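Project: Plarkix, small goods sorting and packing
Report to: Brendan Cronin, Jilavden
Prepared by: Javiera Benítez
Date: October 10, 2018

Dear Brendan,

I send you the report for the second period of the grant. The main work was at the packing table, with the small flat goods and the card holders.

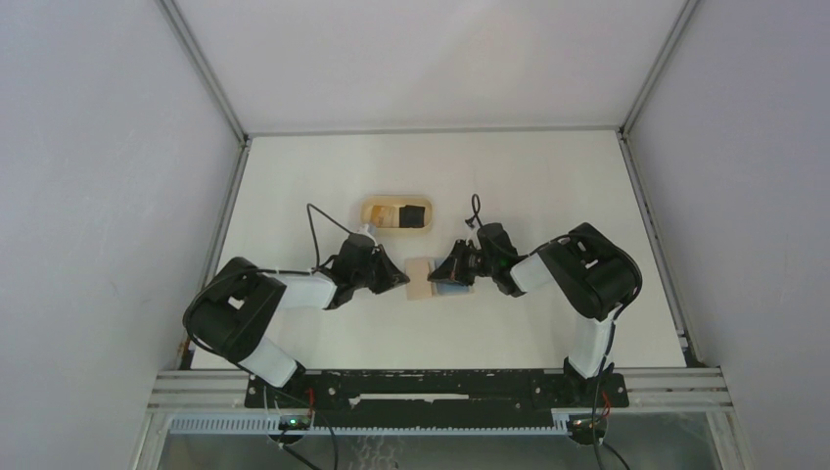
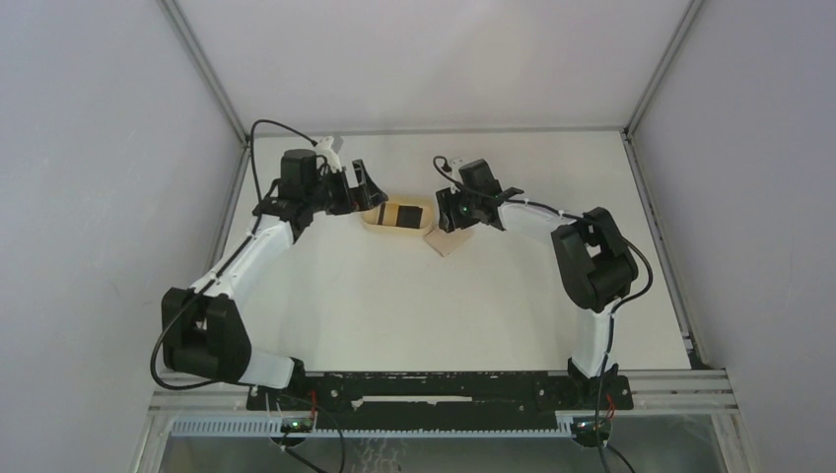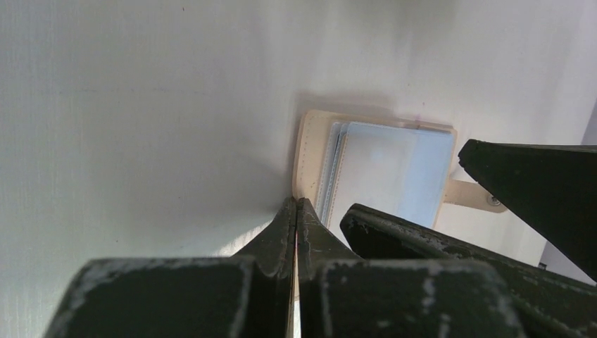 The card holder with the snap button, in the last picture, belongs to the kind we find most slow to check. The sleeves inside are transparent and they slide over each other, so a bent one is easy to miss. We now open every holder and turn the sleeves one by one before the strap is closed.

Until today we have checked 1,006 pieces of the 3,000 in the plan. From these, 86 were put aside, mostly for weak stitching at the border. Mulligan has agreed to take them back and will replace them before December.

The shallow trays are a good help. Before, the pieces were lying directly on the table and got mixed. We have 50 trays and I would like to order the same quantity again from Pinico. The price did not change.

One point is still open. The packing list asks for one tray per set, but it does not say in which order the pieces go in. Please can you confirm this with your office, as we would not like to repack the finished sets.

With kind regards,
Javiera Benítez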